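Matte white desktop shows gray marks after cleaning, how do I get them off without making it shiny?

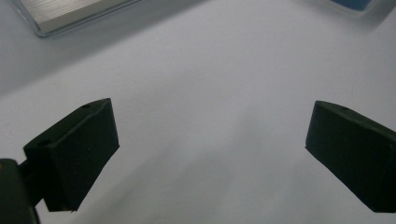
Fondley Community Help / Surfaces and Finishes Group

Posted by Shayne Gilchrist

I have 12 desks with matte white tops, bought secondhand from an office that was closing. The tops are smooth and have no visible grain. Most of them have faint gray marks where monitors and chair arms touched them, plus a general dullness that comes back a few hours after I wipe them down.

So far I have used dish soap and warm water, then a spray cleaner called Pruromel at full strength. The soap did nothing to the marks. The spray lightened them, but on one desk it left a patch that looks slightly glossier when the light comes from the window side. I stopped there.

I don't know what the tops are made of. There is a label under one of them with the number 583 and nothing else I can read. Is the glossy patch permanent, and what should I use on the rest?

Malathi Naidu

Find out what the surface is before using anything else on it. Look at an unfinished edge or a cable hole from underneath. A thin hard layer over a brown or tan core suggests laminate. A coating that follows the curve of the edge with no seam suggests paint or foil. If the color goes all the way through, it is probably solid surface.

For laminate or solid surface:

Wipe with plain water first and dry with a clean cloth. Dullness that comes back after a wipe is often cleaner residue, and adding more cleaner makes it worse. Rinse twice.

For the gray marks, use isopropyl alcohol on a white cloth. Test it on the underside. Wipe in straight lines with light pressure and change the cloth when it turns gray.

If it is painted, skip the alcohol and stay with water and a small amount of soap.

As for the glossy patch, it may be residue or it may be polishing. Rinse it and let it dry overnight. If it still shows in low-angle light, the texture has been rubbed flat, and on laminate that can't be reversed.

Sivaprasad Arumugam

Melamine sponge. Took the marks off mine in 4 minutes.

Nanami Sekiguchi

I would not use the sponge on a matte top. It is a fine abrasive and it will give you more glossy patches like the one you have — I did this to a kitchen counter and it shows every evening. Malathi's order is right: water, then alcohol, then stop. Rubber feet can also leave stains that go into the surface, and those don't come out with anything I have tried.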